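Does a Two-Minute Timer Change How Students Brush?
Project report, Health and Society elective
Farzana Abbasi, Oddur Egilsson, Ultan Doherty
Handed in April 29, 2021

1. Why we picked this

The Pondside residence hall put up posters in March telling everyone to brush for two minutes with a timer. The posters promised "better brushing in 15 days." No source was given. We asked the hall office where the number came from and were told it was on the poster when they got it. That seemed like a good enough reason to check.

2. What we did

We asked students in the hall to fill in a short brushing diary, morning and evening, for 15 days. One group got a sand timer and the other group got nothing. Both groups wrote down how long they thought they had brushed and whether they did the back teeth.

We wanted a third group with a phone app called Groria, but Mirela Xavier, who supervised us, pointed out that we would then be testing the app's reminders as much as its timer. We dropped it. Looking back, the sand timer has a similar problem. It sits on the sink and reminds you just by being there.

3. What the diaries said

The timer group reported longer brushing. We don't think this means much. If you hand a person a two-minute timer and ask how long they brushed, they will write two minutes. Oddur went through the diaries and found whole pages in the same pen with the same answer on every line, which looks a lot like somebody filling in a week at once.

The back teeth question was worse. Several people asked us afterward what counted as a back tooth, and we had not defined it. Some took it to mean the molars and some took it to mean the inner side of every tooth.
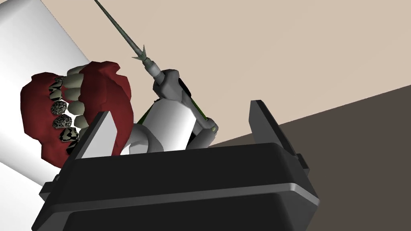
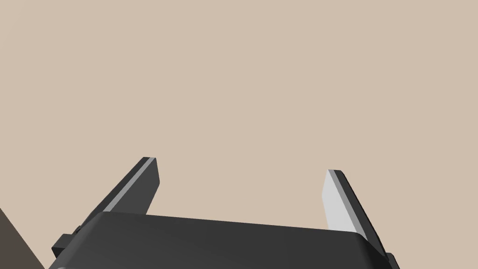

The question should have been split into 3 parts: outer side, inner side and chewing surface. Ultan suggested this in our first meeting and the rest of us thought the form would get too long. He was right, and the form was only half a page anyway.

4. The bigger claim

A leaflet from Nolte, the company selling the timers, says 2000 strokes a day is the goal and that most people manage 1000. We could not find out who counted these strokes or how. Ásdís Lykkegaard in the library helped us search and the trail stopped at an older leaflet with the same sentence in it. We would not repeat either number.

It may still be true that brushing longer is better. Our project can't say. We never looked at anyone's teeth, only at what people wrote about them, and that is a weak way to learn about something done half asleep.

5. What we would change

Define every word on the form. Collect the diaries daily so they can't be filled in later. Leave the stated goal off the handout for both groups. Ask a dental student to check a few mouths before and after, with permission.

We would also ask the hall to take down the 15-day promise until someone can show where it started. We sent an email and have not had a reply.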